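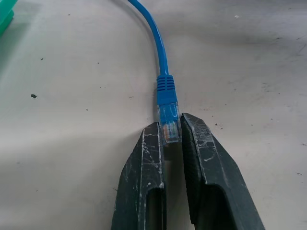

View from the wrist camera, blue patch cable at the fingers

Is the Staria gripper kit worth it for plugging in network cables?

Posted by Dzifa Gbeho
May 22, 2021

Hi all! Long-time reader, first time I've had something worth asking.

I run a little bench at Wisonetti where we test refurbished network switches before they go back out to customers. The most boring part of the job is plugging a patch cable into a port, waiting for the test to run, pulling it out and moving on to the next one. A typical switch has 16 ports, and on a busy day I do that until my thumb hurts. So my boss finally said yes to trying the Staria kit on the small arm we already own. The kit is the two-finger gripper, the wrist camera and the teaching software, and we have it on a trial for 20 days before we either pay or send it back.

I love it and it's driving me nuts, both at once. Setting it up took me one afternoon (the cable harness was a tight fit past the last joint, but okay). The camera is the best part by far. When the arm comes in over a cable I can make out the colored wires inside the clear plug, orange and green and so on, and for something that small I was pretty impressed. Teaching it to go to a cable lying on the table is easy too. You jog it over, save the spot, done.

My trouble is the grab itself. I'm using plain blue cables with the ribbed boot on the end, and I've been having the fingers close on the clear plug, because that's the part I need to aim. Sometimes it goes in the port beautifully. Other times the plug rolls a little as the fingers close and then it's crooked at the port and the arm just stops with a force warning. It also seems to squash the little latch sometimes, so the plug goes in but doesn't click and then falls right out again.

The fingers have gotten pretty scratched up as well, all along the top and the inside edges. They came with the kit as demo parts, so I don't know how many hours they had on them before me. Does that matter for grip? The replacement pair is listed at 263 dollars, and I'd hate to spend that if the scratches are only ugly.

So I guess I'm asking three things. Has anybody gotten this kit to plug in cables reliably? Should I be grabbing somewhere else? And would you buy it, or look at the Fosta one? I have to tell my boss something before the trial is up.

Thanks a bunch!

Gudrun Buschmann

I've had the Staria on my bench since February and I do pretty much the same job, except mine are short jumpers on patch panels. Yes, you can get it reliable, but the way you're doing it is the hard way, and I did it for weeks too before I changed.

Don't close on the clear part. Close on the boot, down at the smooth collar just behind the plug. The clear plastic is slick and the latch sticks out on one side, so if the plug is lying even slightly turned, one finger meets the latch first and the whole thing rolls. I bet that's your squashed latch as well. On the collar you have more to hold and the latch stays free to click. You do lose a bit of aiming, because the plug can wag a little in front of your grip, but the software has a setting for that. Look under Insert, then Search, and turn on the small spiral. It wiggles the plug around the port opening until it drops in. I run mine at the second lowest force and leave it there.

Stay off the ribs if you can. They flex, and then the plug points wherever it feels like.

The other big thing for me was how the cable lies before the grab. A cable straight off the coil wants to twist back, and it takes the plug with it. I screwed a little block with a groove down on my table and I lay each cable in it with the latch facing up. Ugly as sin and it fixed more than any setting did! If you don't want to drill your table, double-sided tape holds fine for a trial.

About the fingers. Scratches on the outside and along the top are just life, mine look terrible. Run your fingernail down the inside faces where they touch the part. If you feel a groove or a raised lip, that can tip a small plug. I took a lip off with fine sandpaper on a flat piece of glass, wiped everything clean and went on using them. Redo the zero position afterward (hold both buttons on the gripper until the light blinks) or it will think it's closed when it isn't. I wouldn't buy the new pair until you've tried that.

Would I buy the kit again? For cables, yes, mostly for the camera. I would not buy the extended support. I called twice and both times I got the manual read to me very politely.

Mohsin Rind

get the Fosta. we had the Staria and sent it back, too fussy. The Fosta fingers are softer so they sort of wrap around things. no camera though, you have to add your own and that was another couple weeks for us. never tried it on network cable, we do bottle caps

Ama Kwofie

Gudrun's right about the boot, so I'll only add what tripped me up.

Check how far down the fingers go before they close. The first place I saved was a touch low and the tips were rubbing the table every single cycle. I only caught it when I noticed the scuffs on the table. Now I bring the arm down until it just touches, back it up by the thickness of a business card, and save it there.

Slow the last bit of the close, too. There's a setting for close speed and it comes from the factory way too fast for anything this light. Mine is on 15 and the plugs quit jumping.

Before you tell your boss anything, ask whoever sold you the kit if they'll stretch the trial. I got mine through Mensah and talked to Dzifa Mensah there (same first name as you, that should be good for something!) and she gave me extra time just for asking. She also let me swap my demo fingers for a less beat-up pair at no charge, so ask about that before you order any.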